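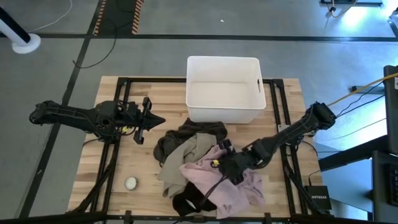 3 min read - 19 replies - 2276 views

Arms on the sorting line, what's changed for you lot?

girness_lates
Posting on my break so excuse typing. Garment returns, Girness site, lates. They're training up two-arm tables to do the pile-to-bin bit. One arm gets hold of a fold, clothes go in the white bin, next pile. Been told it goes on the floor in July. Anyone's place already got these? Not after the sales talk, want to know what the job turned into.

Paveo_Pete
We've had them at Paveo since summer. Job turned into standing between two tables clearing jams. Less lifting, my shoulders are better for it. But you don't chat any more, used to be four of us round one bench.

tansy40
Pink thing and black thing underneath, that's exactly the sort of heap ours gets wrong. Dark stuff at the bottom, picks up two at once. You end up teasing them apart by hand before it starts so what's the point

Paveo_Pete
Point is it does the other ones fine. Ours does the easy stuff all night

tansy40
Yes and who gets the hard stuff all night. Me. Used to be you'd get a nice run of plain tshirts and your brain had a rest. Now every item that reaches me is a zip or a stain or inside out. Same rate expected.

girness_lates
This is what I was worried about. Did they change your target?

tansy40
No. That's the problem. Still 353 a shift, set back when the easy ones counted.

m_garrido_fan
Get that in writing and take it to the rep. Ours at Garrido got it dropped by 40 once someone showed the mix had changed. Took ages mind.

Drurumura
Devils advocate - I do maintenance on these, and the tables made two jobs on our site that weren't there before. Both went to sorters. Cables, brackets, swapping grippers, none of it is hard to learn. Ask for the training early, before they hire in from outside.

tansy40
Two jobs. Out of how many sorters?

Drurumura
Fair. Nineteen on that shift. I'm not saying its a swap, I'm saying ask.

girness_lates
Did they get more money for it?

Drurumura
One grade up. After a row.

Marichka Mykhailiuk
I was one of the two, different site from Drurumura but same story. I like it. Would not go back to the bench. But I miss knowing the stock, I could tell you by feel what brand was coming back faulty. That's gone, no one asks the sorters now as there aren't many touching the clothes. Tell your manager that bit, ours hadn't thought of it at all.

Paveo_Pete
Good point that. We had a whole load of bad seams go through and it was a customer who spotted it

tansy40
Still think they should sort the targets before anything gets plugged in. Training is nice for two people.

girness_lates
Ok. So targets first, then training, then the faulty stock thing. Meeting's after Christmas, will ask the lot. Break over - back later

m_garrido_fan
Take someone in with you. And write down what they say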